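Trerdale Community Cycling — Course Notes
Week 4: Gears, and why yours keep slipping
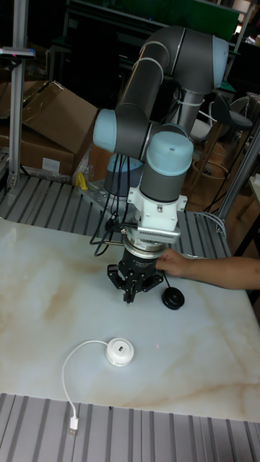 Print this page | E-mail this page

Right, carrying on from last week's brakes session. I promised we'd get on to gears, and Ruth Kettle has already asked me twice whether she can stop riding everywhere in the same one, so let's start there.

Your gears are there to keep your legs turning at a steady, comfortable speed. Your legs have a pace they like, and the gears let you hold on to it when the road goes up, or down, or the wind gets up on the Stindby road (and it will). Most beginners pedal far too slowly in far too big a gear. It feels like proper work, so they think they're doing it right, and then their knees complain on the way home. Try for 60 turns of the pedals a minute to begin with, and let it creep up as you get used to it.

What you've got

At the front, by the pedals, are the chainrings. You'll have one, two or three. At the back is the cassette, the stack of cogs on the wheel. The big confusion, and it catches everybody, is that they work opposite ways round. Small ring at the front is easy, small cog at the back is hard. I still remember it by thinking that the nearer the chain gets to the middle of the bike, the easier it is to pedal. Draw it on the back of your hand if you like!

Most of the club bikes have 21 gears on paper, three at the front times seven at the back. In practice several of those overlap, so please don't try to go through them in order. Pick a front ring for the sort of ground you're on and do nearly all your shifting with the right hand.

Shifting without the crunch

Keep pedalling, but ease off the pressure just as you click. Change down before the hill, while you've still got some speed. If you wait until you're grinding to a halt the chain is under a huge load and it'll either refuse to move or go with a bang. Same at junctions — click down two or three as you roll up to the line and you'll pull away nicely.

Avoid the extremes, meaning big ring with the biggest cog or small ring with the smallest. The chain runs at a nasty slant, it rattles, and it wears everything out faster.

When they slip

Nine times out of ten it's the cable. New cables bed in over the first few weeks and go a bit slack. Find the barrel adjuster, the little knurled collar where the cable goes into the rear mech, and then:

1. Put the bike on a stand, or get a friend to hold the saddle up.
2. Shift to the smallest cog, turn the pedals and click once.
3. If the chain won't climb to the next cog, turn the adjuster anticlockwise half a turn and try again.
4. If it jumps too far or rubs on the cog above, go half a turn clockwise.
5. Work up through the whole cassette, then back down.

Small turns, please. Yu-ting Chu wound hers right out of the thread in the first session and we spent a good while on the floor looking for it.

Leave the two small screws on the mech alone for now. They're the limit screws, they stop the chain going into the spokes, and we'll do them properly in October with the workshop group.

If the cable's fine, check the chain for wear. You can borrow the gauge from the tool drawer. If it drops in all the way at the 0.75 end, you want a new chain, and if the old one's been on for ages you may need a cassette as well (sorry).

For next time

Ride the 11 mile loop out past the reservoir and count how often you change gear. If it's fewer than a dozen times, you're probably being stubborn. Bring a rag and some old clothes, we're doing chains and it gets filthy.

Filed under: Courses > Bike Skills > Beginners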